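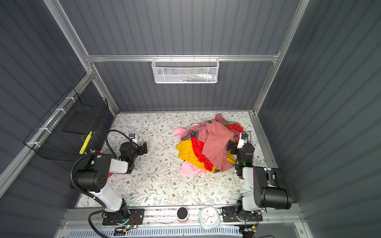 Corentin Fleury thinks I fold far too early. He left a comment under my May post to say that a heap of clean clothes ought to be pulled apart and sorted by person before anyone so much as squares up a sleeve, and that folding whatever comes to hand is how you end up doing the whole job twice. I've been chewing on that for weeks, Corentin, and I'm sorry it has taken me until now to answer you properly.

I should say straight away that I have always been a folder-as-I-go. My mother did it like that, standing up, with the radio on, and it never crossed my mind there was another way. You take the top thing, you fold it, you put it down somewhere, you take the next top thing. The trouble comes with the "somewhere". By the time I'm halfway through I have little towers on the table, the chair, the arm of the sofa and once (never again) the bread bin, and then one of the children comes in looking for a particular top and the towers are heaps again.

So I gave the sorting method a proper go. Tip everything out, big things first, and don't fold a stitch until each person has a pile. What I noticed on the first evening is how much the big things hide. There's always one large pink something sprawled over the top of everything, and you'd swear the whole load was pink until you lift it off and find the red and the yellowy-orange that were under it all along. And a bit of sage green poking out at the edge, which in our house could belong to any of us, as we all seem to have gone through a green phase at the same time. Lifting the big pieces away first does make the rest look less of a mountain, I'll give you that.

Where I came unstuck was the collars. I'd been going by colour, and colour is hopeless for telling my things from my eldest's now that she's nearly my height. A label at the neck is the only thing that saves me. I've started turning every top so the collar faces me before I decide whose it is, and it's a small fiddly step but it has put an end to the shouting on the landing. If you have tops with the size printed on the inside instead, and the print has washed away, well, you have my sympathy. I put a dot of laundry pen in mine. One dot for me, two for her, three for her sister, and my husband gets nothing at all as his are enormous and speak for themselves.

I kept a note of how long it took, as my sister Asia (who is the organised one) told me I would only fool myself otherwise. My usual way, on a full load: 82 minutes, and that included two cups of tea and a phone call. Sorting first, on a load of much the same size, was a good deal quicker, though I'll admit there was no phone call that evening and I'm not sure the tea counts for nothing. She says I should do it again under fair conditions. I told her she was welcome to come and do it for me.

A few of you asked after the last post what I fold on. Any flat thing will do, but do put a cloth or a mat down if your table is at all rough. My kitchen table has a split down one plank that caught a knitted cuff and pulled a loop out as long as my finger, and I was cross about it for days. A patterned cover suits me better than a plain one. Small leaves, little flowers, that sort of thing, quiet enough that you can still see a white sock on it. I had a very loud checked one for years, a present from my aunt in Hayes, and socks simply vanished.

As for the folding itself, I haven't changed much. Sleeves in, sides in, then up from the bottom in thirds for tops. Anything thin and slippery I roll. Anything that's been sitting in the heap overnight gets a good hard shake first, held by the shoulders, and then a smooth down with the flat of the hand — it won't iron it, but it takes the worst of the crumple out and on a school day that's plenty.

I do still think you're a bit strict about it, Corentin! Some evenings I want to stand there with the radio and take the top thing and fold it, and not be thinking whose is whose. Tea towels, for instance, belong to all of us and I refuse to give them a pile. But for a big mixed wash, with everybody's bits in together, I've gone over to your side and I expect I'll stay there.

Next time I'll have a go at the airing cupboard, which my husband has asked me to mention is not his fault. If you've got a good way of keeping fitted sheets with their pillowcases, please put it in the comments, as mine have been separated since the spring and I'm down to sleeping on stripes with a spotty pillow.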